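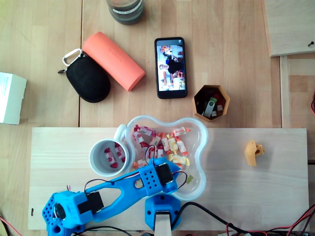
Figure 3. Small items set out on the table before sorting.

Section 4. Sorting the desk items

Do this section after the shelf unit is fixed and before you put anything back for daily use. The Hirna desk set is meant to hold the things people reach for at a table: keys, phone, cables, drives, a drink, something to eat. It does not replace a drawer. Paper, tools and chargers are covered in Section 6.

4.1 Before you start

Wipe the tabletop with a damp cloth and let it dry for 10 minutes. Wax polish makes the small containers slide, so leave it off until you have decided where they will stand.

Turn off anything with a cord that crosses the work area and move the cord to the back.

4.2 Sorting

1. Take everything out of pockets, bags and pouches. Open zippered pouches and empty them fully. Coins and memory cards tend to stay in the corners.

2. Place hard cases and soft pouches side by side. If a case and a pouch hold the same kind of thing, keep one of them on the desk and store the other.

3. Put very small items in the hexagonal container. USB drives, dice, spare caps and keys all belong there. Fill it no higher than the rim.

4. Stand the USB drives upright with the cap on. Label them first if you own more than one.

5. Lay the phone flat, away from the edge, where you can see the screen from your chair.

6. Move glass jars to the back of the table, lids on if they have them.

7. Flatten empty cardboard boxes and take them away. Keep the Hirna carton for 12 months in case you need to return a part.

Note: A carabiner clip on a pouch can scratch a soft wood surface. Turn the clip so that it lies on top of the pouch, or take it off.

Caution: Dice, end caps and other small parts are a choking hazard. Keep the container out of reach of young children.

4.3 Drinks and snacks

1. Choose one place for the mug and keep to it. Turn the handle toward the hand you don't write with.

2. Stack snack bowls one inside another when they are not in use. Plastic bowls go behind the mug, where they are harder to knock over.

3. Put candy wrappers in the trash at the end of each day -- they find their way into the small container and stick to the drives.

4. Keep the foot of the upright post clear, so that you can get to the screw if it needs tightening.

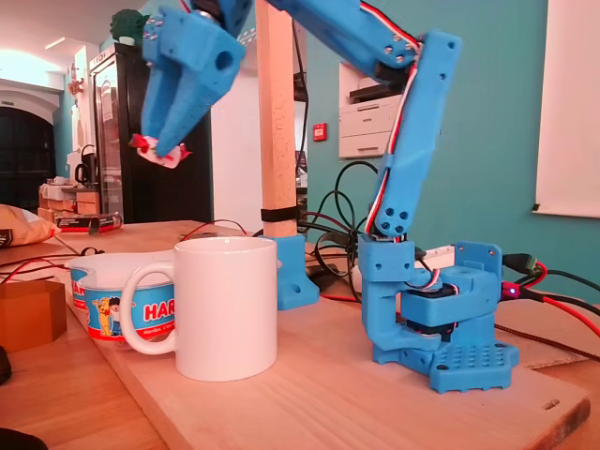
Úna Ó Riain wrote to us that she keeps her bowls to the left of the mug and the drives on the shelf above, after one spill too many, and that she would put step 1 of this section before everything in 4.2. Either order works. If you often drink at the desk, hers is the safer one.

Caution: Do not set hot drinks on the Ustside shelf panel. The finish marks above 50 degrees Celsius.

4.4 Checking the result

Slide your forearm across the front of the table. If it touches anything, move that item back. Then go on to Section 5, Cables.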